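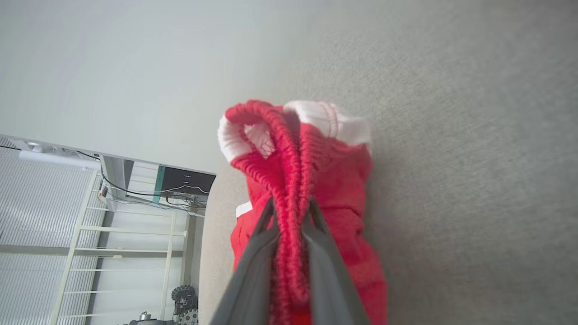 Getting Another Winter Out of Your Sweaters

My mother washed everything wool in the bathtub, twice a year, and we all had to wait our turn to get in there (four children, one bathroom, you can imagine!). I've gotten a little lazier over the years, but most of her ways have stuck with me.

Use cool water and less soap than you think. A small squirt of baby shampoo is plenty for one sweater. Push it under, let it soak while you do the dishes, and don't rub, however tempting that spot on the cuff may be.

To get the water out, lay the sweater on a bath towel, roll the two up together like a jelly roll and kneel on it. Then dry it flat, away from the heater.

For pilling, my neighbor Orysia Mykhailiuk swears by a dry kitchen sponge, the rough side, stroked one way only. I was doubtful, but it did wonders for a cardigan I've had for 14 years.

And please fold your knits! Hangers give them those funny little shoulder bumps. I put mine away clean in August with a few cedar blocks, and I sand the blocks lightly when the smell fades.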